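Dropping the third view from the board wiping runs, did anyone else try this?

omarkhoury_lab
So I reran the wiping policy from the Quintela baseline with only the wrist view, no side cameras at all. Trained on 3,726 demos, same settings as before. I expected it to fall apart and it did fine, 3 points below the full setup over 177 trials. I'm kind of excited about this? It would save us so much calibration time.

Where it does fail is glare. The board is shiny, the ceiling lights land right on it, and I think the policy reads the bright streaks as marks it should go after. 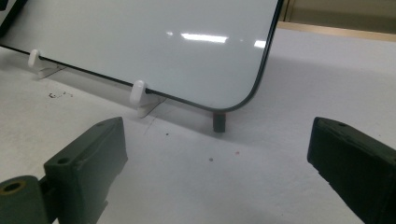
Wrist view, fingers open, board tilted in its holders.

I haven't touched the lighting yet. Curious what people think before I start moving stuff.

skorance_troels
Nice result, but I don't buy the glare story. Look at the lower edge of the board. White board, white table, and the only thing separating them is that thin black border. If I were the policy I'd be losing the edge, not chasing a reflection. What do your failures look like near the corner?

omarkhoury_lab
Mostly it stops short. A few go past the corner. I haven't sorted them properly, fair point.

laxdal_a
Stopping short sounds like depth to me. One view, glossy surface, good luck. We had the same thing on Vader and adding 700 demos at odd tilts helped more than anything we did to the lights.

skorance_troels
Helped on the same board, though. Did you ever test it on another one?

laxdal_a
Nope. Guðlaug wanted to in June and then the arm went back to Nirkimberg for service. So take it for what it's worth.

kari_lyk
Please just turn half the lights off and rerun before you collect 700 of anything!! It's one afternoon. Also wipe the table first, those little dark specks would bug me in a paper about wiping.

omarkhoury_lab
Ha, ok. Lights first, then I'll split the failures by where they happen and post the numbers in this thread.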